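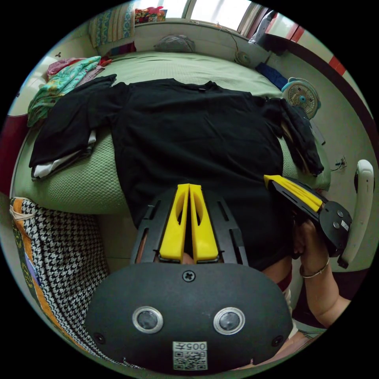
Hand-held grippers for a small folding project -- buy two or four, and what else should I budget for?

Eluned James

Hello all. I've been lurking on here since November and finally have a reason to post! Our little group wants to record people folding laundry at home (T-shirts mostly, on beds and sofas, nothing fancy) using hand-held grippers, one in each hand. We're after data from real bedrooms, with all the usual clutter, and we've got a proper budget line for it at last, though it's not a big one.

I've got two quotes. Dokeck will do a pair with soft fingers and a charging case, and Nultemska sell the grippers singly but the fingers are extra. What I can't work out is whether to buy one pair and pass it round, or stretch to two pairs and scrimp on everything else. We've got 8 homes signed up and I'd like 100 folds from each. Also, what do people forget to put in the budget? I have to send the sheet off by Sunday night.

Loubna Kettani

Two pairs, if you can possibly manage it. We did our first round with a single pair and spent half our time driving it from house to house, and then one finger split and everything stopped for a fortnight while we waited for the post.

Things I'd add to your sheet: spare finger pads (we ordered 50 for our last project and I was glad of every one), a memory card for each gripper plus a couple over, and a decent case. Number the grippers as well and write down which one went where -- when a recording looks odd three weeks later you'll want to know if it's always the same one. And pay people for the setting up, not only the folding. Clearing a bit of bed, putting the shirts out and doing a few practice goes takes longer than you'd think, and dark T-shirts on a pale bedspread show up so much better than dark on dark, so we ended up asking people to swap covers too.

Ask Dokeck if they'll sell the fingers separately. They wouldn't when I asked, which is why we went with Nultemska in the end.

Cledwyn Watkins

just get the cheap ones, its only folding shirts

Eifion Landeg

I'd go a slightly different way to Loubna. Buy one pair now, do 200 folds in your own house and a friend's, then order the second pair once you know what you hate about the first. We bought everything in one go from Starnow and found the handles were too big for half our folders (my mum couldn't close hers all the way!), and by then the money was gone. If your funder won't let you split the order, ask for a loan pair first. Domański lent us one for a week and only charged the postage.

Do leave something for storage, by the way. Video fills drives at a frightening rate and we had to go back cap in hand for more.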